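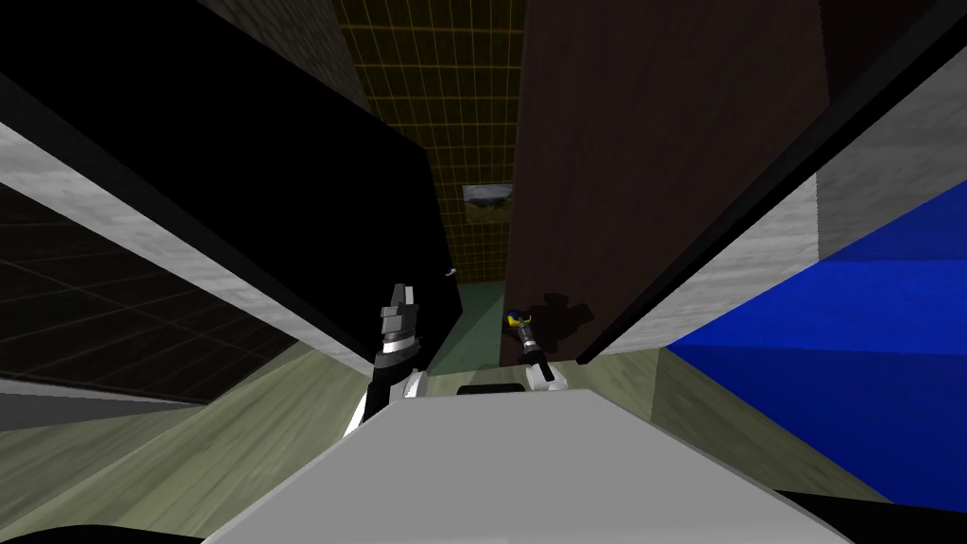 Minutes, monthly meeting of the Daltgate Singers and Songwriters Circle
Monday, 7 p.m., upstairs at the Kettle

I took the notes again, so blame me for the spelling. We were 13 people to start with and a few more drifted in once the rain let up.

Last month's minutes
Read and passed, with one fix. I had written that our spring single was "released" when it had only been uploaded. It's properly out now, and it has had 572 plays, which got a little cheer!

The gospel night
This took up most of the evening. The choir from Nundedar wants to share a bill with us in March, half their songs and half ours, and they would like our people to bring material that suits the room. Some of us love the idea (me included, I grew up on that stuff and I still know all the alto parts). Others felt we'd be asked to tone down our own songs, and one member said she didn't want to sing about anything she doesn't believe. Fair enough. We went back and forth on it for a good while and the tea went cold.

What we settled on: we say yes, each act picks its own three songs, and we send the list to the choir two weeks ahead so there are no surprises on the night. Passed with two against. I'm to write to them, and I've promised to keep it friendly.

The hall
The Woron seats 193, and they want 700 dollars for the night with the sound desk included. The upstairs room here is free but we'd be sitting on each other's laps. We agreed to take the Woron if the choir pays half. If they can't, it comes back to next meeting.

Airplay
Long grumble, and I joined in. The local station played one Daltgate act all last month and filled the rest of the hour with big names from overseas. We clap for everyone else's singers and then wonder why ours move away. Somebody pointed out that most of us haven't sent the station a new track since last summer – ouch. So anyone with a finished recording, get it to me by the end of the month with a short bio, and I'll drop them all off together. Clean versions please, they won't play the other kind before 9 p.m.

Mailing list
We're at 164 names. A lot of the addresses bounce. I'll clear those out, so if you stop hearing from me, shout.

Open mic
Moving to the second week of the month, same time. The house guitar needs strings and the good microphone stand has gone missing again. If it's in the back of your car, please bring it home.

Any other business
A request for a lyric swap, where you hand your half-written song to somebody else and they finish it. I think this sounds terrifying and fun. We'll try it next time, so bring one verse and a chorus you're stuck on.

A question about whether we can sell CDs at the gospel night. I'll ask in the same letter.

Finished at 9:10, and then a few of us stayed and sang anyway. Next meeting same place, 7 p.m.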